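8.3 Changes to the operator's work at a shared table

This section applies to sites where a Jelix arm takes over part of a sorting or placing task that was done by hand before. Read it with Section 8.2 before the first shift. The steps are the same for the Prikgate and Dunbar layouts.

1. Set the arm to HOLD and confirm that the status line shows code 902.
2. Seat the operator at the work table with the stop button within reach of either hand.
3. Place the items for the first run on the table. Do not load more than 20 items per run.
4. Assign the repeat moves to the arm in the Imard task list. Leave all inspection and rejection moves assigned to the operator.
5. Have the operator start the run and watch it to the end without other duties.
6. Repeat step 5 for 10 runs. Record each stop and who or what caused it.
7. Release the station for normal use when the shift lead has signed the record.

Note: The operator's job title does not change in the task list, but the time split does. Expect less lifting and more checking. Update the written job description before step 7 - the old one will list moves the operator no longer makes.

Note: Operators moved from hand work report tired eyes sooner than tired arms. Schedule a break after every 8 runs during the first week. Revised May 2021; earlier copies of this section gave a longer interval.

CAUTION: Do not reach across the table while the arm is in RUN. Press stop, wait for 902, then reach.

CAUTION: Do not use the arm's cycle rate as a target for the operator. The inspection step sets the pace of the station.

8. At the end of the shift, return the arm to HOLD and close the task list.
9. Enter any item the arm could not pick under "Returned to operator". These entries decide which moves go back to hand work at the next review.

Plants, cups and shelving may stay on neighboring tables if they are outside the arm's marked reach.

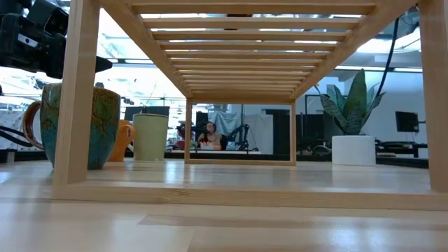
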